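# Hand-held gripper station, counter position — pre-shift inspection, 3/2/21

Inspector: Salvador Paiva. Site: Undanby, ground floor, sink counter. Units covered: 2 hand-held grippers with marker cubes and recording packs. Procedure: Pronine checklist, April revision.

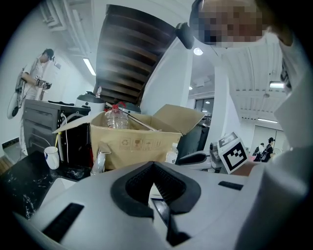 Both grippers were inspected under the ceiling lights with the packing station set up as for a normal shift. The checklist assumes a dedicated bench, and several items were written with that in mind; comments below note where the counter position calls for a different limit. The main one is water. The cardboard box stands on the same run of black marble as the faucet, and the Pronine sheet has no line for that, so items 1.3 and 1.4 have been added by hand and should be carried into the next revision.

Marks used: OK, passed as found. ADJ, passed after adjustment. OPEN, not passed, action listed at the end. N/A, does not apply at this position.

## 1. Work area

- [x] 1.1 Floor clear of cables on the operator side. **OK**
- [x] 1.2 Working light adequate at counter height, no flicker on the recorded preview. **OK** — Checked with all fixtures on. Not checked in daylight only.
- [ ] 1.3 Separation between faucet and any powered unit. **OPEN** — There is no fixed splash guard. Until one is fitted, the faucet stays off while a unit is powered and anyone needing water uses the other sink.
- [ ] 1.4 Countertop free of items that are not in the task list. **OPEN** — A white mug with a blue pattern stands by the faucet. It is not on the task list for this position. Either add it or remove it; do not leave it to the operator to decide during a run.
- [x] 1.5 Walkway behind the station usable by others during a run. **OK** — People pass through on the window side. They do not need to be stopped. They do need to stay out of arm's reach of the operator.
- [x] 1.6 Head clearance under the stairs. **ADJ** — Acceptable for standing work at the counter. Operators wearing head-mounted equipment should put it on away from the stairs and walk in. Added to the start card.

## 2. Gripper body

Inspect each unit with power off and the battery removed.

- [x] 2.1 White shell free of cracks, particularly at the screw bosses. **OK**, both units. Light scuffing on the underside of unit A, no depth to it.
- [x] 2.2 Shell halves closed along the full seam. **ADJ**, unit A. The rear screw had backed out by half a turn. Retightened by hand with the short driver. Do not use the powered driver on these; the inserts pull.
- [x] 2.3 Mesh lining in the central recess seated and free of debris. **OK** — Cleaned with a dry brush. Solvent wipes lift the adhesive and should not be kept in the kit.
- [x] 2.4 Slots in the shell clear. **OK** — Tape residue removed from one edge on unit B.
- [x] 2.5 Grip and trigger return fully without assistance. **OK**, both units.

## 3. Fingers and travel

- [x] 3.1 Fingers close parallel, with no visible offset at the tips. **OK**, unit A. **ADJ**, unit B. Offset removed by reseating the left finger on its carriage. If it comes back within the week, change the carriage and do not shim it.
- [x] 3.2 Full open and full close, 30 cycles, no sticking. **OK**, both units.
- [x] 3.3 Finger pads firm on their backing. **ADJ** — One pad on unit B lifted at the corner and was replaced from stock. The Mathur pads are slightly thicker than the originals, so the closed position must be zeroed again after a change. Done.
- [x] 3.4 Linear guide lubricated. **OK** — One drop per side, excess wiped. Over-oiled guides were the cause of the slipping reported at the last inspection.
- [ ] 3.5 Spare fingers in kit. **OPEN** — One left finger, no right. Order placed with Groletti.

## 4. Marker cube and tracking

- [x] 4.1 Cube faces clean, printed pattern unbroken to the edge. **OK**
- [x] 4.2 Cube fixed square to its mount, no play by hand. **OK** — Play here shows up later as a drift in the recorded position and is hard to separate from other faults. Check it by hand every time, even when the software reports a good lock.
- [x] 4.3 Cube stays in view through the normal reach. **ADJ** — Lost at full reach over the far side of the box. Station moved toward the pillar and the reach repeated with no loss.
- [x] 4.4 No glare on cube faces. **OK** — The matte print handles the overhead fixtures well. An earlier glossy set did not, and any that turn up in the drawer should be thrown out.
- [x] 4.5 Static check, unit at rest, 2 mm limit. **OK**, both units.

## 5. Electronics, power and cable

- [x] 5.1 Connectors latched, no bare conductor. **OK**
- [x] 5.2 Strain relief on the operator side. **ADJ** — Cable tie on unit A was taking the load at the plug. Moved back to the clip.
- [x] 5.3 Battery holds through one full run. **OK** — Label each battery with the unit it was charged on.
- [x] 5.4 Vents on the recording pack clear. **OK**
- [x] 5.5 Head-mounted device secure, strap undamaged. **OK** — Wipe contact surfaces between operators. The wipes for this are in the green pouch, separate from the gripper kit.
- [ ] 5.6 Storage space for a full shift. **OPEN** — Unit B had not been emptied. Transfer running at time of writing.

## 6. Task items

- [x] 6.1 Box open, flaps folded back and holding there. **OK** — If a flap springs up into the path of the gripper, crease it again. Tape on the flaps catches the finger pads.
- [x] 6.2 Box stable on the counter when pushed with one finger. **OK**
- [x] 6.3 Bottle with red cap and handle: cap tight, outside dry. **OK** — The cap was checked by hand before the bottle went back in the box.
- [x] 6.4 Small bottle with white label: label flat. **OK** — Replace when the label begins to peel. The pads drag it.
- [ ] 6.5 Long items do not extend over the box opening. **OPEN** — The rod lies diagonally across the opening and can be struck from above on approach. Operators have been working around it. Set a fixed position for it or take it off this station.

## 7. Operator check

- [x] 7.1 Sleeves clear of the finger slot. **OK** — Loose cuffs to be rolled or taped.
- [x] 7.2 Operator can release the unit at once with either hand. **OK**
- [x] 7.3 Two operators at one position keep separate sides. **OK** — Agree on sides before power-on. Swapping during a run is not allowed.
- [ ] 7.4 Operator has signed the current start card. **OPEN** — The card changed under 1.6 and must be signed again.

## Open actions

| Item | Action | Owner |
|---|---|---|
| 1.3 | Fit splash guard at faucet | Site |
| 1.4 | Decide on mug, update task list | Paiva |
| 3.5 | Confirm delivery of right finger | Paiva |
| 5.6 | Finish transfer, clear unit B | Shift lead |
| 6.5 | Fix rod position or remove | Paiva |
| 7.4 | Re-sign start cards | Shift lead |

Station released for use with the restriction in 1.3. Item 6.5 does not stop work but must be closed before a new operator is trained here. Unit B is to be held back until 5.6 is complete; unit A may run alone.

Next inspection in 14 days, or sooner after any drop, any contact with water, or a change of fingers. A dropped unit repeats sections 2, 3 and 4 in full — a shell with no visible damage does not excuse the travel check.

S. Paiva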